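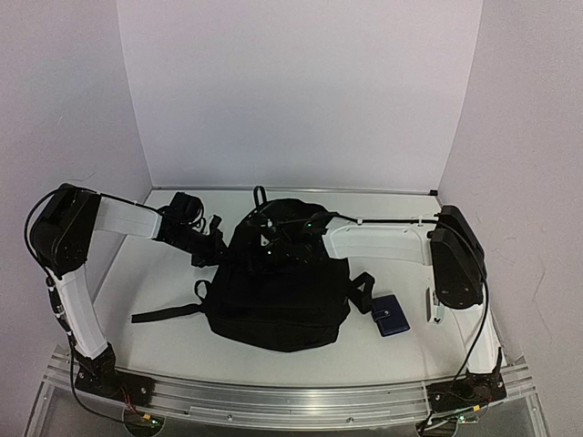

skeltwood-tyres

Tyre wear and pressure log for the shared cars at the Morncombe depot. CSV, one row per wheel per check. Last update Friday, December 22, 2023.

Files
checks.csv – all readings, 96 rows
cars.csv – 6 cars, one line each, with rim size and tyre size
notes.txt – odds and ends, read it before you use the Carroll road numbers

Columns
car_id, wheel, tread_mm, kpa, odometer_km, road

Pressures are in kPa and taken cold. Tread is the lowest of the grooves, not the average. Odometer is whatever the dash said, we didnt correct it.

Known problems
2 cars swapped front and rear tyres in August and the wheel labels werent changed. Fix coming.
Matari gravel runs are mixed in with the sealed ones where road is blank.
Spare never checked.

To do
split out winter tyres
colour key for the plots
script to flag anyting under 5 mm

Licence: use it how you like, just credit the repo.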